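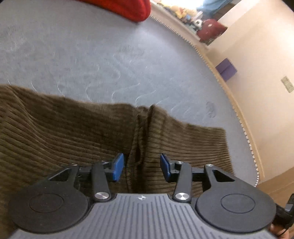
Brown corduroy on a round gray top.

Last updated: 9 May 2025
Print | E-mail | 311 shares | 2 comments

So I finally gave in and tried Markument, the drafting program that half of my fiction group has been going on about. I've had it since October and I've written most of a short novel in it (working title Corkinside, a family story with a lot of rain in it), so I think I've put it through its paces by now.

First, the good stuff. The chapter board is wonderful! Every scene gets a card, you drag the cards around, and the manuscript shuffles itself to match. I moved the funeral from the end of the book to the second chapter in one go and didn't lose a word. My old way was cutting and pasting in one giant file — and then crying a little. The daily goal counter is nice too. I set mine at some 4000 words on the first day, which was silly, and I've since brought it down a lot.

The notes panel took me longer to like. You can pin a picture next to the scene you're working on, and I figured I'd never bother. Then I got stuck on the grandmother's sewing room for ages. I pinned a few pictures and just stared at them until something came. 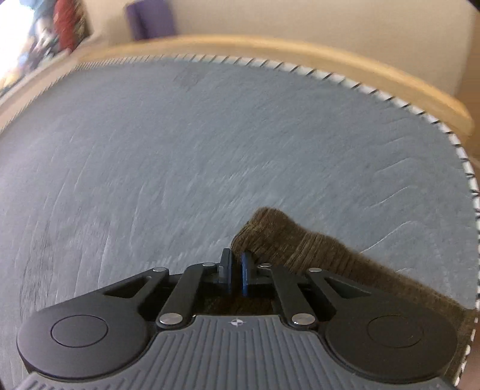 Character sheets are where Markument gets fussy. It wants eye color, birthplace, a childhood fear, a favorite meal, and it nags you with a little orange dot until every box is filled in. I don't work that way. I find people through their stuff, so my sheet for old Manninen started with brown ribbed cloth, like the piece here, and I made it into the jacket he won't let anyone mend. One line in the "other" box and I knew exactly how he'd talk. The orange dot was still there, of course.

Now the grumbles. Exporting is slow, and it ate my italics twice. The spell checker thinks Revberg (my made-up town) is a mistake every single time, even after I've added it to the dictionary. And you only get 50 cards per board before it asks you to start a second one, so longer books get split in a way I found pretty annoying.

Would I buy it again? Yes, if you write in scenes and like to move them around. If you start at page one and plow straight through, a plain word processor will do you fine. I'm keeping mine, and I've got the last three chapters of Corkinside to fix before I start anything new.

Print this review | E-mail to a friend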